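Seed room notebook, January

Propagation notes, native plant bench. Coffee first, then the fridge check, then this.

Pulled the first batch of milkweed out of cold storage this morning. That's the swamp milkweed from the ditch behind the Teuber lot, cleaned in the fall and put down in damp sand in the flat bags. It's had its cold spell and then some, because I lost track over the holidays and so did everybody else. Smell is fine, sand is still damp, no fuzz. A few seeds had already split and pushed a little white root out, which means we sow today whether the trays are washed or not. (They weren't. I washed them. My hands are still pink.)

Sowed 200 seeds, one to a cell, pressed in and barely covered. I used the peat-free mix, cut with extra perlite, since the straight mix stayed soggy last year and we lost a whole corner to damping off. If anybody opens the new bag of mix, please sift it first! There are wood chunks in there as big as my thumb and they sit right on top of the seed and win.

The split ones went into their own tray on the heat mat. I picked them up with the wet paintbrush, which still beats the tweezers by a mile. Tweezers pinch the root tip and then you have a dead seed and a bad mood.
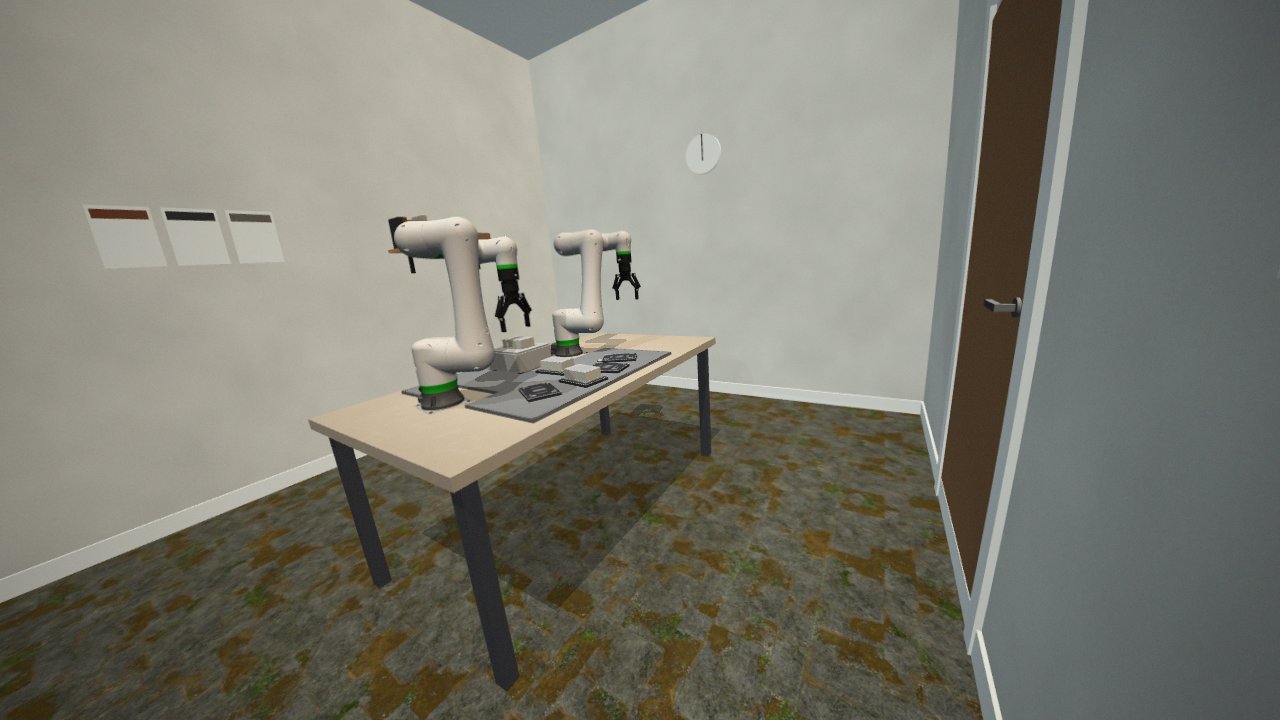 Next thing is the buttonbush. I have been putting off the buttonbush. The seed heads from the Hurkusach creek walk have been in a paper sack on top of the cabinet, and when I finally broke them up I got a lot of dust and not so much seed. My fault, I think - we picked a bit early, when they were still reddish, and they never really finished. I kept what there was and surface sowed it on wet mix under a clear lid. No cold treatment. Every book I have says it doesn't need any, and the one time I gave it some anyway I got nothing to show for it.

Bergþóra came by while I was doing that and said I should split the sowing and put half under lights and half in the dark, to see if light really matters. She's right, of course, and I'd already sowed the whole thing by then. So I put foil over half the tray. Good enough. Foil side is the side with the notch. I wrote it on the tray as well but the marker is the bad marker, the one that fades, so going by the notch is safer.

Cuttings. The ones I took from the big possumhaw before the holidays are finally doing something. I tugged on a few (I know, I know, stop tugging) and there's real resistance now on the ones that got the hormone powder. The plain ones mostly slid right out, with a callus on the end and that's all. I'd been hoping we could skip the powder because I hate the powder. Seems we can't, at least not on winter wood.

Took 11 more from the female plant out by the gate, all pencil thick, all with a slanted cut at the bottom and a flat one at the top so that nobody sticks them in upside down again. They went in the sand bench at the cool end. Label says HOLLY F GATE. Please leave that label where it is, it's the only way we know which ones will have berries, and berries are the whole reason the birders are giving us money.

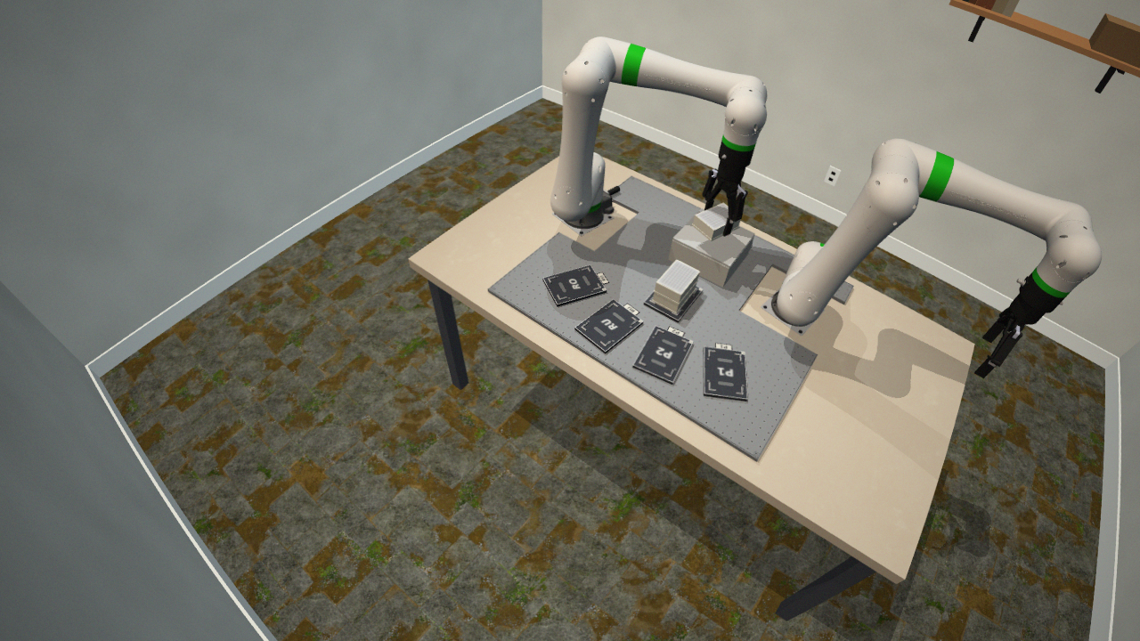 Water. The rain barrel is full after that long soaker and I switched the hand watering over to it. City water reads high on the little meter and the sedges have been getting brown tips, which might be the water and might be me forgetting them up on the high shelf. Let's see if the rain water changes anything before we go blaming the city. I flushed all of the sedge flats well, let them drain, and moved them down a shelf so they're at eye level and I have no excuse.

The heat mat under the left bench is acting up again. Thermostat says one thing, the probe says another, and my palm says something else. I moved the probe into an actual cell full of mix, instead of having it dangle in the air, and the two numbers came closer together. Kieran has a spare from Rukier still in its box and he'll bring it over. Until then keep the milkweed on the right-hand mat and don't put anything you love on the left one.

While I'm complaining: fungus gnats. They came in with the bagged mix, I'm nearly sure of it. Yellow sticky cards are up. I also let the tops of the sedge flats dry out a touch more than I normally would and put a thin layer of coarse sand over the worst one. Will do the bacteria drench next week if the cards are still getting full. Don't bother with the cinnamon thing, I tried it all last winter and all I got was a greenhouse that smelled like toast.
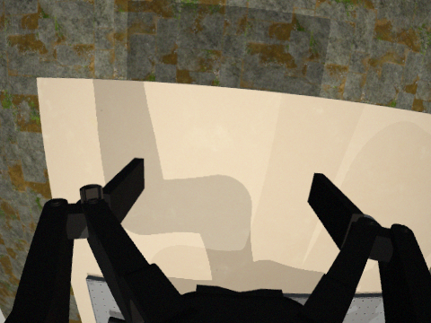

Seed inventory, since I promised. I got through the top two drawers of the fridge and then lost steam. Notes as I went, not in any kind of order:

Gulf muhly - plenty, last fall's, clean. Sow on the surface when it warms up, no cold needed.

Rattlesnake master - one envelope, no place on it and no year. I want to just toss it. Bergþóra wants to sow a pinch and see. We'll sow a pinch and see.

Blazing star - two lots, and somebody mixed up the bags. One of them is from the Trudus prairie strip and the other one came in a swap, and I would really like to keep those apart. If you're the one who consolidated them to save space, come find me, I'm not mad, I just need to know what went where.

Coral honeysuckle - ten or so berries turned to leather in a jar lid. Not seed. Not anything. Tossed.

Cardinal flower - like black pepper, there must be enough in that one vial for the whole county. It needs light, so never cover it. Last year I covered it.

Mystery pods - I think it's American wisteria, going by the smooth pods, since the Asian ones are fuzzy like a peach. I want a second opinion before even one of these goes in a pot. If we send out the wrong wisteria with our name on the tag I will have to move away.

Lot number 515 is missing completely. It's on the list as Gulf Coast penstemon, and there's a gap in the drawer just where it ought to be. Check your coat pockets, please. I checked mine and found two acorns and a bolt.

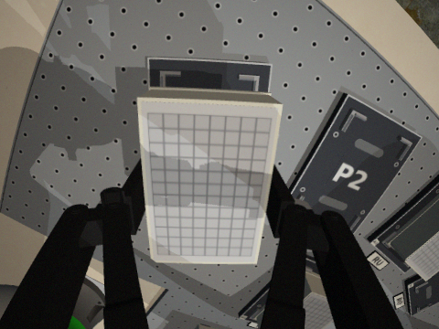 Acorns, speaking of. The bur oaks in the deep tubes have put down roots right to the bottom, and there's nothing at all up top yet, which freaks out every new helper. They're fine. I unplugged one to look and the root was a long healthy white thing already hitting air at the bottom and stopping there, like it's supposed to. Keep the tubes up off the ground on the wire rack. The ones I'd set down on the concrete had started to curl, so I trimmed the ends and moved them up with the others. The live oaks are ahead of them, some have a red nub showing.

Something has been digging in the corner tubes too. There were shells on the floor at 7 a.m. and one very neat little hole. I put hardware cloth over the whole rack and weighed it down with bricks. Don't use the light plastic netting for this, they go through it like it's lettuce.

A word on the labels, because I spent way too long today on my knees reading pot stakes with a flashlight. Pencil. Just pencil. It outlasts every pen we've bought, including the fancy ones. Species, where it came from, month, your initials. If there's space left over, say what you did to it (cold, scratched, soaked, whatever). I found a flat in the back that says "the good ones" in my own handwriting and I have no idea what they are. They do look good, though.

I tried scratching the coral bean seed with sandpaper and gave up, those seeds are little red marbles. Nicked them with nail clippers on the side away from the scar and left them to soak in a cup overnight. (Cup has a skull on it. They're poisonous, don't leave them where kids can get at them on the open day.) I'll sow whatever has swollen by tomorrow, and nick the stubborn ones a second time.

Things I still need: more perlite, the 5 gallon buckets back from the truck, pencils, a decent marker for the tray lids, and somebody taller than me to get the shade cloth down off the rafters. Also whoever has the good pruners, the ones with the red tape, I miss them.

Left at 6:30. Lights are on the timer, vents are cracked open, the left mat is unplugged. Kieran, if you're in before me, mist the buttonbush and keep the lid on it, and don't lift the foil.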